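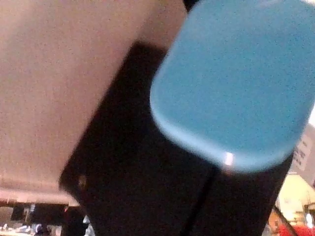 Council hard rubbish changes - booked only from next year

Posted in: Local Matters

wattle_st_pete
22 August 2019

Got the letter today. Ruveden council is dropping the two set collection weeks and going to booked pickups. You get two a year, each up to two cubic metres, and you have to book online or by phone at least five working days ahead. Mattresses count as a separate item and there is a limit of one per booking.

I'm not keen. The set weeks worked fine. You knew when it was coming, you cleaned out the shed, and whatever was any good got picked up by somebody else before the truck came. Half my garage shelving came off nature strips in Indden Road.

Anyone know if this is final or is there a comment period?

marg_k
It's final. They had the comment period in March. It was in the rates notice and on the website.

wattle_st_pete
I don't remember anything in the rates notice.

marg_k
Back page, under the bit about dog registration.

Tullo
Good riddance to the set weeks. We live near the station and every time it was on, people from other suburbs drove in and dumped their stuff outside the flats. Last time there were 11 mattresses on our corner and they sat there in the rain for nearly three weeks after the truck had been through, because the contractor said they weren't on the list.

Booked pickups have an address attached. If it's not yours they know it's not yours.

wattle_st_pete
They don't though. Someone dumps a couch on your nature strip the night before your booking and it's now your couch. Takes up your two cubic metres as well.

Tullo
You put your stuff out the night before. It's on the strip for one night, not a fortnight. Much less chance of it.

Juraj Rusnák
We had this system in my last council area, so a few notes on how it ran there.

The wait was short for most of the year and long in January. If you are moving house, book as soon as you have a date. You can change the booking later but you can't get one at short notice.

They did measure. Two cubic metres is a standard box trailer filled a bit above the sides. A three-seater couch takes up more of that than you would think. Take the legs off tables and flatten anything that can be flattened.

Timber had to be under 1.5 metres long and bundled, with the nails out or bent over. They left mine behind the first time over the nails.

Glass was not taken at all. Mirrors, shower screens, table tops, all had to go to the tip.

marg_k
The letter says the same about glass. It also says no paint, no tyres, no car batteries and no building waste. Fridges have to have the door taken off.

dee_from_liang
What about renters? I'm in a block of 20 and our real estate agent says the body corporate has to book for the whole block. The body corporate manager says each unit books its own. I rang council and was on hold for 34 minutes and then got cut off.

Tullo
Each unit gets its own if you pay a separate waste charge. If the block shares bins it's the body corporate. Check whether you've got your own bin or the big shared ones.

dee_from_liang
Shared ones.

Tullo
Then it's the body corporate, sorry. Get onto them early. Ours puts a notice in the foyer and you have to have your things in the car park by the weekend before.

Ketsara Somboon
I'd like to put in a word for what Pete said about reuse. I fixed up a lot of furniture over the years from the set weeks and gave most of it to people setting up their first place. A solid chest of drawers with a stuck runner is an hour's work with a candle stub and some sandpaper. Under the new system all of that goes in the crusher.

The letter mentions "resource recovery" but when I asked at the counter they told me that means the metal is pulled out and the mattresses go to a recycler. The rest is landfill.

marg_k
You weren't really meant to take it, strictly speaking. Once it's on the strip it belongs to the council.

Ketsara Somboon
I know that's the local law. In all my time here I have never heard of a fine being given for picking up a bookcase.

norm55
The scrap blokes were the problem, not people after a bookcase. They'd cut the cords off everything and tip the rest across the footpath. My wife couldn't get her walker past.

wattle_st_pete
Fair point, I'd forgotten about the cords.

Juraj Rusnák
There is nothing to stop you giving things away before the booking. At our old place there was a street group online and most good furniture was gone in a day. The op shop in Kodico Street will collect too, but they are fussy about couches - no rips, no pet hair, and they want to see the fire label on some things.

Ketsara Somboon
The online group is all right for those who are online. My neighbour is 86 and isn't. I suppose I can list things for her.

dee_from_liang
Could we do a swap day? The scout hall has that gravel bit out the back. People bring things in the morning, anything left at the end goes home with whoever brought it.

norm55
It won't go home with them. You'll be left with a pile of dead printers.

dee_from_liang
No electrical then. Furniture, tools, pots, kids' bikes.

Ketsara Somboon
I'd come to that. I have a trailer if anyone needs something moved on the day, and I can bring clamps and glue.

wattle_st_pete
I'm in. Still think they should have kept the set weeks.

Tullo
Noted, Pete. Dee, I'll ask about the hall and message you.

marg_k
Ask about the insurance while you're at it. They wanted a form for the plant stall.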